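Conditioning old leather: how often is too often?

pendora_pete
My dad says condition leather every month, no excuses. The woman at my repair shop says twice a year and leave it alone. I've got black pebbled stuff mostly, and after 9 rounds of cream this year it feels kind of greasy. Did I overdo it?

drikano35
Yep, you overdid it. Stop for the whole winter. Wipe with a barely damp cloth, let it sit out overnight, brush it. I killed a nice pair of work shoes doing exactly what your dad says (sorry, dad!) and the stitching let go at the toe. 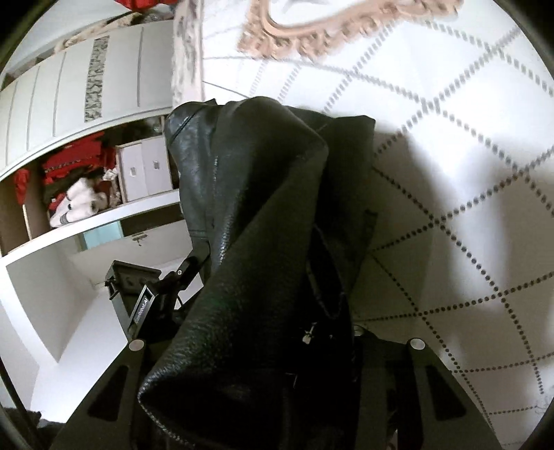
Ruan Van Wyk
Forum moderator, leather and shoe repair

I'm going to disagree with both of you a little. Monthly is fine if you live somewhere really dry and wear the things hard. Where I am it's humid all August, so mine get cream two times a year and that's plenty. Soft black leather like this creases no matter what you rub on it, so please don't chase the creases with more product! And zippers want wax on the teeth. Keep the cream off them or they get gummy.

drikano35
Wax, sure, but I still say monthly is nuts in any climate.

atik_mo
Candle wax or the stuff in a tube? I used a pencil on mine and it worked for maybe 3 weeks.

Ruan Van Wyk
Plain candle stub. Run it up and down both sides, zip it a few times, wipe off the crumbs.

pendora_pete
OK, no more cream till spring. Does saddle soap take the greasy feeling off or is that a bad idea too?

drikano35
Tiny bit, soft cloth, and try it on the inside of the tongue first.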